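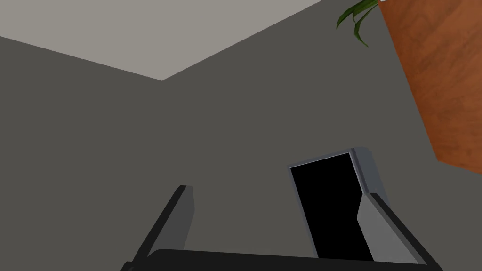
6. Teaching a table task by remote control

Section 5 left you with two paired hand controllers and, with luck, a robot that moves when you do. You will now use them to show it a job in the practice room. Halik learns from what you do, including the bits you would prefer it hadn't noticed.

6.1 Before you record

1. Load the practice room and wait for the status line to read READY. Pressing keys doesn't hurry it.

2. Open both grippers fully. The left hand controller drives the left arm and the right drives the right. Wahyudi Ngau once spent a whole morning in June with them swapped and reported a fault in the arms.

3. Bring the arm you intend to use up to its start pose, fingers towards the ceiling, and hold it there until the controller buzzes.

4. Check the view from each camera in turn. The wrist views follow the wrists, so the walls will lean at angles no builder would sign off. You get used to it.

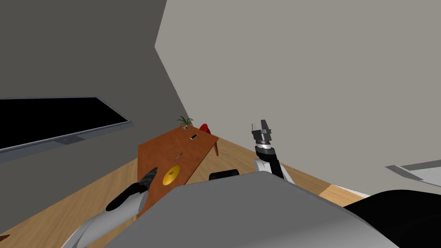 5. Set the speed limit to 40 per cent. You may raise it to 60 once you have ten clean recordings. The slider goes up to 90, for reasons Kerstin Myklebust has promised to explain.

6.2 Recording

6. Press RECORD, count to two, then move. Starts made in a panic are learnt as panic.

7. Approach the object from above, slow down, and close the gripper with a single squeeze. Dithering with the trigger teaches dithering.

8. Lift, carry, lower, let go. Back the fingers well clear before you turn the wrist.

CAUTION: Keep the forearm above the level of the tabletop whenever you swing it across. A simulated plate costs nothing, but the habit follows you to the real arm.

9. Go back to the start pose and press STOP. Recordings end by themselves after 3000 steps, whether or not you have finished.

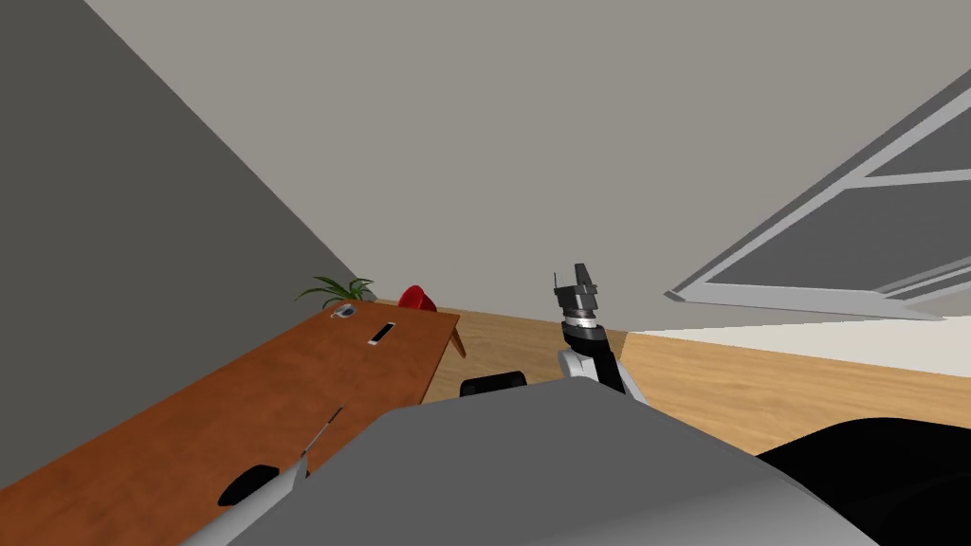 Name each recording before you begin the next. The system offers "untitled", and our shared drive already holds a rich collection of those. If an attempt went badly, press DISCARD at once and do it again.

NOTE: Pausing to think is allowed, but the pause is recorded too. Trim it in the editor (section 7).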